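Gresholm Automation Newsletter
29 September 2022 | Workshop notes | By the Gresholm handling group
16 shares | 8 comments

Hand-held grippers: first comparison of the Romis and Ballico units

We have now finished the first round of trials with the two hand-held grippers on loan to the group. The aim was to find out which of them gives the cleaner position track when an operator works at normal speed, and which one people can hold for a full session without changing their grip. Both units were run with the same marker cubes and the same Gunawardena controller, firmware unchanged between sessions.

The test set was 356 short pick-and-place runs, split evenly between the two grippers. Operators worked seated for the first half and standing for the second. A run was kept if the cube could be followed from start to finish with no gap longer than the controller's default limit. By that rule 314 runs were kept. Most of the rejected ones came from the standing half, where the wrist turns further and both printed faces nearest the camera end up at a shallow angle.

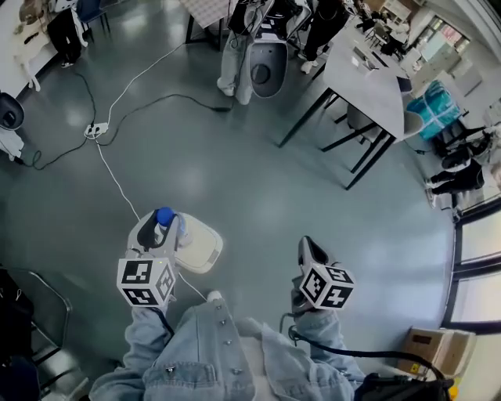 Cable handling took more of our attention than we had planned for. A thin lead hanging off a gripper adds a small pull that changes as the hand moves, and it shows up in the track as a slow drift towards the cable side. Taping the lead to the forearm removed most of it. With the lead taped, the Romis and Ballico units gave the same repeat error within the limits of our measurement, and we would not choose between them on that figure alone.

They differ more in the hand. The Ballico trigger has a longer travel and a softer start, so light objects can be held without crushing them. The Romis closes sooner and suits hard parts. Two operators found its handle too steep when seated and rested it between runs. Anyone repeating the work should log rest periods separately, as the controller counts them as tracked time and this flatters the result.

Cube mounting also needs care. We refitted one cube after a knock and did not repeat the offset calibration, which cost us a morning of runs. These are not included in the total given earlier. The offset should be checked each time a cube is removed, and at the start of every day in any case.

Head-mounted view against fixed view is still open. The head view loses the cubes when the operator looks away, while the fixed view loses them behind the body. We intend to record both together in November, with the clocks tied to the controller. Run logs and the calibration sheet are in the group's shared folder under "hand units".

Contact the handling group | Copyright Gresholm 2022 | Back to top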